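Wednesday, 8:40 a.m.
By the Jomia news desk

Nelus says its delivery app is profitable. Read the small print

Nelus, the grocery delivery startup, told investors this week that it made money for the first time last quarter. The company put out a cheerful blog post, its app got a new green logo, and several newsletters repeated the claim word for word.

The profit is there if you squint. It leaves out driver bonuses, office rent and the cost of shutting down its warehouse in Åberg, all of which Nelus files under "one-time items." This is the second quarter in a row with one-time items. Put them back in and the company is still losing money on every bag it drops at a door.

Nelus also says 914 stores now sell through the app. It does not say how many of them took an order last month, and a spokesperson would not give that number when we asked. A store that signed up in June and never logged in again appears to count the same as a busy one.

Then there is the deal with Trelell, the mapping company, which is supposed to cut delivery times. Trelell confirmed that a test is running in two cities. It would not name them, and it would not say when the test ends. The Nelus post calls this a "nationwide partnership."

Investors seem happy enough for now. Nelus is said to be looking for fresh money before the end of the year, and a profitable quarter, however it was put together, makes those meetings easier. 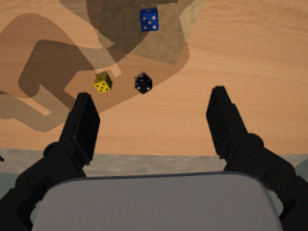

The company says full accounts will follow with its annual report. It said the same thing last year, and the report came out two months late with the delivery costs folded into "other."

Contact the news desk | © Jomia | Back to top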